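Subject: Re: Green chilies, what do you all do with them after you get them home?
Date: 2024-03-21

Hello everyone,

I have been meaning to answer this since it came through, and then the sink backed up and one thing led to another, so forgive me if you have already settled the matter among yourselves. I am quoting the original below so that those of you who clear out your mail as fast as I ought to can follow along.

> I bought far too many green chilies again. The store had them in
> the clear packages and they looked so good I took several. Last
> time I left them in the packages in the vegetable drawer and half
> of them went slimy before I got to them. My sister-in-law swears
> by a paper bag. My neighbor says the freezer or nothing. Do any
> of you take them out of the plastic right away, and if you do,
> what do you put them in? Also, stems on or stems off? I have
> always pulled them off out of habit and now I wonder if that is
> my whole trouble.

Oh, I do sympathize! I can't walk past a good green chili either. My mother was the same with plums, and we ate a great deal of plum everything.

To take your last question first, I would leave the stems on until you are ready to cook. Once you pull a stem you have made a little wound at the top, and that is where mine always used to start going soft. I pulled them for years myself. If you have already done this batch, don't fret, just use those first or put them straight in the freezer.

As for the packages, yes, I take mine out, and I try to do it the same day (I don't always manage it, especially if there is ice cream in the bags too). The plastic holds whatever damp there is right up against the skins, and one bad chili will spoil its neighbors before you notice. So I open everything up, tip the chilies out and go through them by hand. Anything split or soft goes in that night's supper or in the compost. Then I look them over for damp spots and roll them around in a dish towel. I don't wash them until I need them. I know some of you wash everything the minute it comes in the door, and if you do, please dry them properly, and by that I mean let them sit out on a towel for the length of a long phone call.

Then into a basket. I am very fond of those plain plastic ones with holes all over, because the air can get in at the sides. I line mine with one sheet of paper towel, lay the chilies in, and put another sheet on top. It sits on the middle shelf of the refrigerator, well away from the back, where ours freezes lettuce. I change the paper when it feels damp. Your sister-in-law's paper bag works on the same idea and I have nothing against it, except that I forget what is in a bag. With a basket I see green every time I open the door and I remember to cook with it.

I came across a picture that shows the sort of basket I mean, with some chilies in it and more still in their packages in front. It is a bit fancier than my kitchen, with that wallpaper, which I would have in my pantry tomorrow if I could find it.
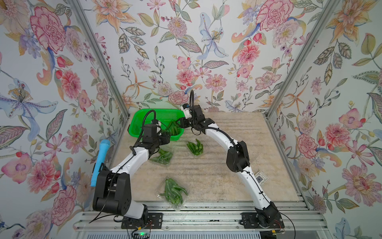 Green chilies in a green plastic basket, with more in clear packages on the table.

For the ones you can't get through in time, your neighbor is right about the freezer. Wash them, dry them, spread them on a tray so they don't touch, and once they are hard put them in a bag. I freeze 300 grams to a bag, which is what my big pot of beans and green chili takes, but you could go smaller. They come out limp, so they are no good for a salad, but they are perfectly fine in a stew and you can slice them while they're still frozen. Do wear gloves if yours are hot. I rubbed my eye one September and I have not forgotten it.

I have one question of my own while I have your attention. Has anyone here pickled them whole, without slitting them first? The recipe I have says to prick each one 3 times with a needle, and I would like to know if I can skip that, as my hands aren't what they were.

And to whoever asked last month about the bean recipe, I haven't forgotten you. It is on a card in the tin and the tin is behind the flour.

Warmly, and with a full vegetable drawer,
Your friend in the yellow kitchen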